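Skilerby Room Kit: Set-up Guide
Section 3: Setting up in a room with an exposed brick wall

Read this section before you open the hardware bag. The leaflet packed with the Skilerby kit says that it "suits any wall." We have put up enough of these shelves and panels to doubt that, and old brick is where the doubt is strongest. If your room has plain plaster from floor to ceiling, skip to Section 4.

3.1 Before you start

1. Clear the floor along the wall and move the chairs to the far side of the room. A rolling chair is not a stepladder, whatever its height adjustment seems to promise.

2. Pick where you will work from. Most people plan the wall while standing right up against it, then sit down and find the shelf is in the wrong place. Look from where people will sit.
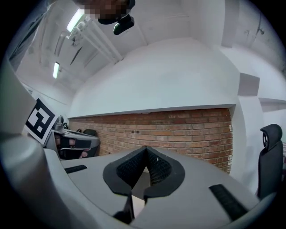
Mawar Osman: I tried planning from my desk chair and it made no difference, because my desk moved twice in the first month anyway. I would plan from the doorway. And step 2 should tell you to mark the seat height, which I had to guess.

Fair enough on the seat height. Mark it on the wall with low-tack tape before going on. We are less sure about the doorway. It gives you a good first look at the room and tells you very little about whether you can reach anything.

3. Lay out the rails, brackets and panels on a blanket. Check them against the packing list. The list has been wrong before, so check it against the drawings in Section 2 as well.

NOTE: The bag marked "universal anchors" is meant for drywall. Set it aside. Use masonry anchors that match the screw size printed on your brackets.

3.2 Reading the wall

4. Look at the brick in daylight, then again with a flashlight held flat against it. Low light shows which bricks stick out. Few old walls are as flat as they look from a desk.

5. Press a thumbnail into the mortar in several places. If it crumbles, stop here and get a mason to look at it. The sealing paint sold for this purpose, Proltico included, may keep the dust down. We have seen nothing to convince us that it makes weak mortar hold a screw.

6. Find out what is already in the wall. Old holes, plugs, outlets and small fittings all take up space you may have been counting on. Leave at least 3 inches clear around each one, and more around anything electrical.

7. Follow every pipe and conduit with your eye from where it enters the room to where it disappears. A run painted the same color as the ceiling is easy to miss.

CAUTION: Never hang a panel, a lamp or a cable tray from pipes or conduit. Paint makes them look like part of the building. They are not there to carry your load.
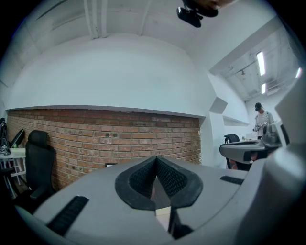 8. Decide whether to fix into the brick or into the plaster higher up. The kit drawing shows both as equal choices. We don't think they are. Plaster may be laid over brick, over block or over nothing much, and tapping on it with your knuckles is a poor way of finding out. Drill one small test hole where a panel will cover it. Red dust means brick. If the bit drops suddenly into a hollow, use a different spot.

9. If there is a ledge where the brick stops, keep all brackets clear of it by at least 5 inches. Do not rest a rail on the ledge "just to hold it level." Ledges in older buildings are often out of level themselves, and the rail will copy the error along its whole length.

3.3 Fixing the rail

10. Hold the rail to the wall and check it with a spirit level. Trust the level over the brick courses. The two will probably disagree, and if the difference bothers you, a shorter rail hides it better.

11. Drill into the brick face with the hammer setting off for the first few turns. Switch it on only once the bit has bitten. Wear eye protection.

12. Vacuum out each hole. Push in the anchor until it sits flush. If it spins, the hole is too wide, and wrapping tape around the anchor will not save it.

13. Tighten the screws by hand. Wait 30 minutes, then check each one again.

14. Hang the lightest panel first and leave it overnight before adding the rest. The leaflet rates the rail at up to 50 pounds. It does not say on what kind of wall, so we load ours to half of that.

NOTE: Acoustic panels will take some of the ring out of a room with a high white ceiling and hard walls. They will not make it quiet. If you were told otherwise when you bought the kit, keep the receipt.

15. Keep the leftover anchors in the bag with this guide, and write the drill size on the outside.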